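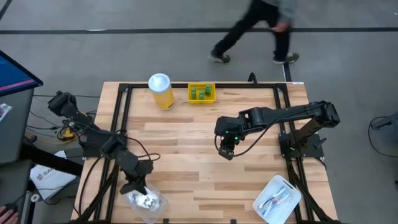
28 March 2022, Daltdale, toiletries table

Continued with the two-arm controller. The main goal for today was to find why the left arm sometimes stops for a short moment before the grasp, while the right arm does not. Veronika saw it first in her runs, and I could repeat it on the third try.

I suspected the IK solver, but I was wrong. The solver time is flat in the log. The delay is in how Jedola merges the two command queues. Each arm has its own queue, and the merge waits until both have a new setpoint with the same stamp. If the right arm has nothing to do, its queue sends only a keep-alive every 500 ms, and the left arm must wait for it. So the arm that works is held by the arm that rests.

Fix: when a queue is idle, the merge now copies its last setpoint and stamps it again at the control period (33 ms). It is a small change in `merge_streams.py`, but I had to touch the watchdog too. With the watchdog at the old 500 ms it tripped two times during startup, so I put it to 550. I don't like this number. Rosario, please look if the startup can send the first setpoint earlier, then we can go back.

Run 3133 is the first one with the new merge. The stop before the grasp is gone from the plot of joint velocity. There is still a small step in the left wrist, but I think this is the old filter and has nothing to do with the queues.

**Bottles in the yellow basket**

The detector gives a good box for the green caps and a bad one for the rest of the bottle. Clear plastic on a yellow floor has almost no edge, and the highlight along the body is taken for a second object in some frames. I stopped trying to segment the full bottle. Now we use the cap center as the anchor and the basket long side as the first guess for the bottle axis. The approach yaw is then set from this axis, with the wrist view used for the last correction. 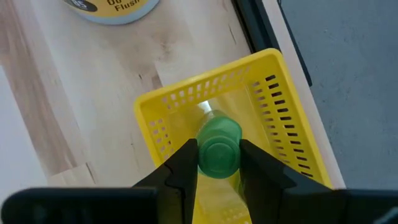

The weak point is when a bottle lies across the basket and not along it. Then the first guess is wrong by a quarter turn, and the wrist correction is limited to small angles, so it cannot save us. Renzo proposed to test both axes and keep the one with the better score from the wrist camera. It costs one more inference per pick. I think we can pay this, but I want to measure it before I say yes.

I also changed the frame name of the left wrist camera in the Gorkivix config. It was the same as the right one with only a capital letter of difference, and I lost almost an hour with this. Old bags need the remap file if you want to replay them, it is in the same folder.

**Bag grasp**

For the soft bags the old rule "close until target width" is not useful. The gathered plastic at the end is thin, and the width at contact is different each time. I replaced it with a rule on motor current: close slowly, and when the current stays over the threshold for several cycles, hold this position and add a small offset. The threshold is a parameter per object class (`bag_soft`, `bottle`, `tray_item`).

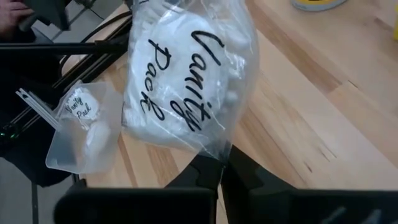
The planner also needs to know that the bag hangs below or beside the fingers after the lift. At the moment the attached collision shape is a box with the size from the class table. For the Vanity Pack bag I made this box bigger on all sides, and now the planner refuses some paths over the bin that would be fine. Better to refuse than to drag the bag over the bin wall, but it makes the motion long and a little strange. Ornella has code from October which fits a capsule to the depth points after the lift. I will ask her if it runs with the current message types.

One bug I did not solve: after a replan in the middle of a lift, the hold offset is added a second time. You can see it in the gripper position trace as a small second step. I believe the state machine enters HOLD again and does not check if it was already there. For now there is a flag, ugly, marked with TODO.

To do:

- remove the flag, do it correctly in the state machine
- measure the cost of the two-axis test (me, with Renzo)
- first setpoint at startup (Rosario)
- ask Younes if the Bassi branch also uses the old merge; if yes, it has the same stop
- write the thresholds in the wiki, they are only in my local yaml

Changes are pushed to `merge-idle-fix`, except for the yaml.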